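White furniture and other mistakes

3/24/24

So I have finally got round to the stand. Those of you who have been reading since December will remember the stand, or at least the box it came in, which lived in our hall for so long that people started putting their post on it. I got quite fond of that box. You could sit on it to do your shoes up.

For anyone new, the stand is an Indholm one, a white one, all tubes and a flat panel with little collars the legs are meant to seat into, and I bought it for the plants. The plants at the time were on the windowsill, and on the floor under the windowsill, and on top of the good speaker, and one of them (the enormous trailing thing from Neelam) had worked its way along the back of the radiator and was getting crisp at one end. Something had to be done. What I did was spend an evening looking at plant stands on my phone and then order one at eleven at night without measuring anything.

I do this every time. I bought a bookcase once that came up to the light switch and then kindly carried on over it.

Anyway! The stand. The leaflet that comes with it is a single folded sheet with no words at all, only drawings, and the drawings have been done by somebody who is a big believer in arrows. In the first one there is a cheerful little person standing next to a bigger cheerful person, with a tick, and then the same little person alone with a cross. I looked at that for a while. I was alone. I rang Neelam, who said she'd come over as long as there was soup, so I made soup, and we ate it, and then it was dark and we didn't fancy it. That was attempt one.

Attempt two I did get as far as opening the box. The smell of new furniture that comes out of a box like that, I love it, I know I shouldn't. Every tube was in its own bag and every bag was taped at both ends, and I made a heap of bags so big that the cat from next door came in to see what was going on. Then I laid the tubes out on the carpet and discovered something about white furniture, which is that when all the parts are white, and they are all tubes, and they are nearly but not quite the same length, you cannot tell a thing about which is which. I held them up against each other like a person choosing a snooker cue. There were two I would have sworn were twins until I stood them on end on the kitchen floor and one was taller by the width of a fingernail.

I marked them with pencil. Please, if you take anything away from this post, mark them with pencil, on the end, where it goes into the collar. I used masking tape first and wrote lovely neat letters on it and then the tape was too thick for the tube to go in, so off it came, and with it the lovely neat letters and any idea I'd had.

The other thing about white is marks. It shows everything. I had washed my hands, I am not a savage, and there was still a grey thumbprint on the panel within a minute of me touching it, and then I tried to rub it off with my sleeve and made it into a grey stripe. Carpet fluff too. Ours is the sort of carpet that sheds if you look at it, and the ends of the tubes picked it up like felt-tip pens.

So the big improvement for attempt three was a sheet on the floor. A black one! I can't believe I hadn't thought of it. I'd been thinking of a dust sheet as something you put down for painting, to protect the floor from you, and it hadn't crossed my mind that it might go the other way and protect the thing you're building from the floor. And the colour turns out to matter far more than I'd have guessed. White tubes on an oatmeal carpet are more or less invisible when the light goes. White tubes on black you could find with your glasses off. Even the little screws, which are silver, wink at you.

Two drawbacks. It slides, especially at the corners, and it rumples up as soon as you kneel on it, so you spend a certain amount of time pulling bits flat and then finding you've pulled the panel along with it. And anything small will roll to the nearest fold and hide in there. I lost a collar for 40 minutes that way. I'd looked in the box, I'd looked in all the bags (again), I had written half an email to Indholm in my head with the word "disappointed" in it, and it was in a fold right by my own knee.

Neelam's brother-in-law, Mohit Mishra, fits kitchens out Umthorpe way, and she'd asked him for tips on my behalf, which I had not requested but was glad of. He sent back a voice message that was mostly traffic. What I could make out was: do everything up loose first, and only tighten at the end. Also don't stand it up till you have to. Work with it on its side, and turn yourself round it.

I had been doing the opposite. I'd been doing each joint up as hard as I could because it felt like progress, and then of course the next tube wouldn't reach its hole, and I'd be leaning on the whole contraption with my shoulder trying to persuade it. With everything loose it's like a big floppy insect, very undignified, but it all reaches. You do the long pole, you do the short legs, you wiggle the panel until it sits, and then you go round nipping everything up a bit at a time.

I also recommend the hold-and-wait method. You get a firm grip on the edge of the panel with one hand, and you bring the other hand to the fiddly bit, and you don't let go of the first one no matter how much your nose itches. The fiddly bits are always in the middle, low down, with a pole in the way.

Right, pictures. 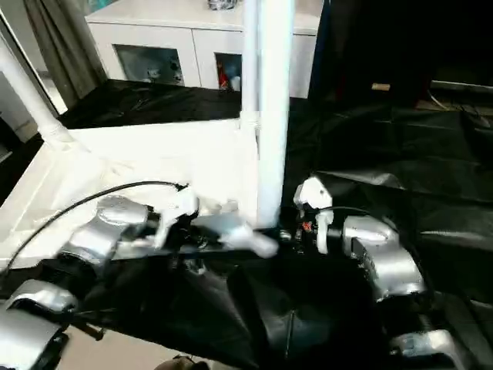
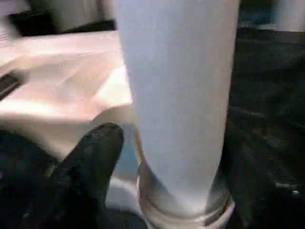
Very white, close to.

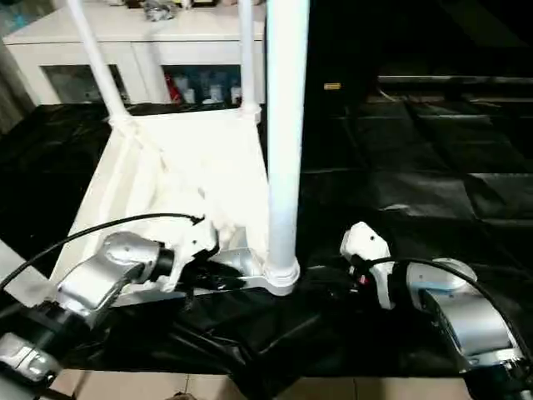

The black sheet again, with the panel on its side and the legs going up.
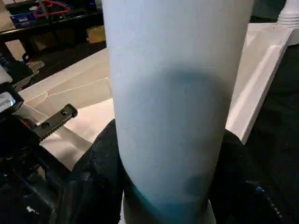 Now, where it's going to live. The plan was always the corner by the window, because that's where the light is, but I measured that corner properly for the first time (yes, I know) and there is a pipe. It's a boxed-in pipe that I have lived with for years and painted twice and still managed to forget about. The stand will go in if I turn it sideways, only then the panel faces the wall and the plants would have to be watered by someone with very long thin arms. So at the moment I'm thinking of the landing. The landing gets a nice soft light in the mornings and the ferns might be happier there, though I'd have to move the laundry basket, and then where does the laundry basket go? You see how it starts.

Ravindra Singhal, who comments on here and clearly knows his plants, wrote last time that I should put the heaviest pots at the bottom and never anything in terracotta on the top. Good advice, thank you Ravindra. I have weighed the big trailing one on the bathroom scales by holding it and then not holding it, and either it's heavier than my suitcase or I need to have a word with the scales. It's going on the bottom.

A few of you asked about the cost. I'm not going to say, as I've seen it cheaper since and it still smarts. I will say that I went into Bansal on the high road last week for potting compost and they had a wooden one there, second-hand, three shelves, already put together, with a bit of string on it and a price on the string. I stood next to it for some time. Then I bought my compost and a packet of sweet pea seeds and went home.

The sweet peas are soaking on the draining board as I write this. It says to do it overnight, and I've put them in an egg cup with cling film over the top so nobody drinks them by accident. If they come up they'll be going outside against the fence, on canes, and I have plenty of canes, green ones, all exactly the same length.

Next time I'll do the shed, I promise. I've had three requests for the shed now and two of them weren't even from Neelam. In the meantime if anyone knows how to get pencil off the end of a white tube without it going grey, leave me a comment, I've tried a rubber and I've tried washing-up liquid and I'm not allowed to try bleach.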